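**Sterka are back, and yes, there's vinyl**

10/5/23
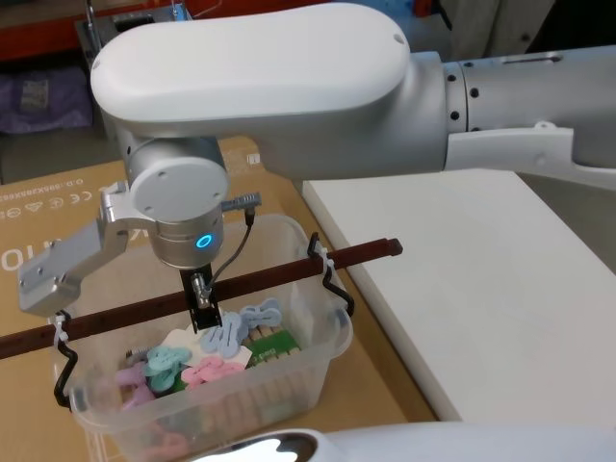
So I've been sitting on this since Monday and I'm finally allowed to spill: Sterka have a new record coming in May! It's called *Ellum*, it's a double LP, and the first pressing is 900 copies, with 100 of those on a smoky green that I'm told will only be sold at shows.

I got to hear six of the ten songs over at Pappas, the little label that's putting it out. Rhodri Powell is still on drums (phew), but the big change is Žofie Dvořáček taking over most of the singing from Kamil Urban, who sticks to guitar and a very wheezy old organ. I wasn't sure for the first couple of minutes. Then "Tin Roof" came on and I asked them to play it again, twice.

Fans of the debut should know it's a slower, quieter thing. Side C is one long piece, and Harvey at the label (Harvey Dhillon, he did the first one too) swears they never thought about trimming it. "We'd have had to fight Kamil," he told me.

Preorders open Friday at noon on the Pappas site, two per person. The debut only had 300 copies and I missed it, so I'll be there early with my card out. No word on a CD yet, but there'll be a download code in every sleeve. Tour dates are supposed to follow next week, and I'll post them when I get them.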